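Tramel arm and gripper kit – pre-purchase safety checklist
Checked by: Nesrin Akyol
Date: February 14, 2025
Stage: simulator trial, vendor's package from Moltia

1. Emergency stop reachable from the operator's seat – OK. Big button on the screen, and the space bar does the same job.

2. Speed limit in teach mode – OK. Set to 200 mm a second and it wouldn't let me type 201, which I was rather pleased about!

3. Pinch points between arm and housing – COMMENT. I'd want these listed in the manual with proper drawings. Page 2 only says "keep hands clear", and I've met people who need more than that.
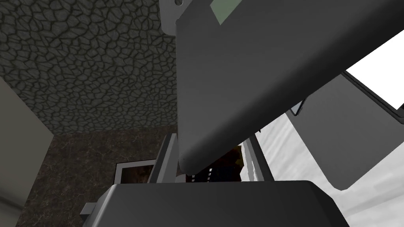

Item 3, arm link and gripper housing close up.

4. Labels legible – NOT CHECKED. I'll do it on the real arm, no point guessing from a render.

5. Finger opening – OK. Two parallel fingers with a white stripe along each, easy to pick out against grey (I do like that). Please can we ask if the stripes are painted or taped on the delivered kit?
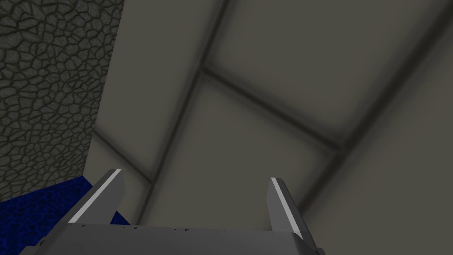 Malte Petersen: Taped, on the set we had at Litlow, and it needed redoing after roughly 500 hours. I'd ask for spare strips in the quote. Did they say what the grip does on power loss?

6. Grip on power loss – OPEN. Good question, Malte, and no, they didn't. The brochure says "holds", the manual says nothing. I've written to Moltia and I'm not signing until it's in the paperwork.

7. Training for operators – COMMENT. Half a day is included in the price. I'd like a full one.

Result: on hold, items 4 and 6 outstanding.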